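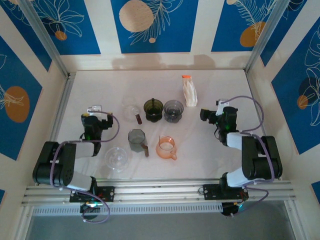 I've been meaning to write about the arms for a while, and the kettle is on, so here goes. It'll be a few posts, sorry in advance.

I've worked in the sorting room at Rudgate since before we had a proper sink. We take in secondhand kitchen glass, check it, and send it out again to cafés and charity shops. Roughly 3,000 pieces in a busy month, and February is always busy — everyone clears their cupboards after Christmas and it reaches us late.

Until last year every one of those pieces went through somebody's hands at least four times. Pick up, turn over, feel the rim, set down. You stop noticing you're doing it, and then you get home and can't open a jar.

So when Emiko Hosoda told us at the morning meeting that two arms were coming, I think half of us were worried for our jobs and the other half were thinking about our thumbs. I was both, if I'm truthful.

What we were promised was that no one would be let go, and no one has been. What did change was the day itself. I used to stand at a bench next to Kumiko Tsuji and we'd talk the whole shift through. Now one of us minds the arms while the other does packing across the room, and we swap after lunch.

I miss the talking more than I expected to! We asked for the packing bench to be moved closer and it took 40 days and a great many emails, but it has been moved, and we can more or less hear each other again.
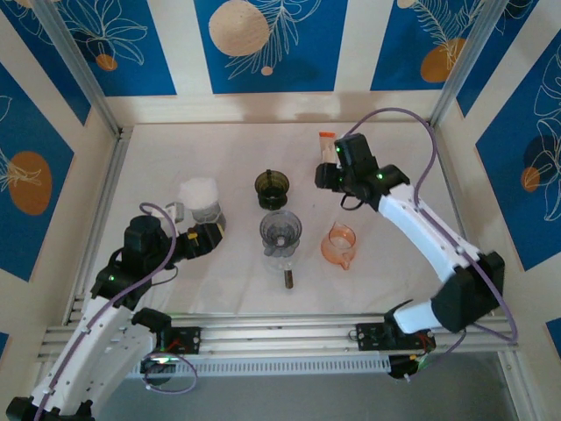
Clear glass is still the hard part, by the way. A mug with some colour in it is easy going compared with a plain one you can hardly see against the table. Kumiko is very good at guessing which piece will cause bother, and she's started keeping a notebook of them, which the people at Morikawa who look after the software now ask to borrow.

That's the bit I'd like managers to hear. She has been doing this job for years and it was the first time anyone had asked her to write down what she knows. She got a pay rise for it in the end, after Emiko pushed.

I still check rims by hand for chips. I've asked to keep that job and they've said yes for now. Anyone else working alongside arms like these, do tell me how your shifts are arranged, I'd love to compare.

Contact | © Rudgate sorting room blog | Back to top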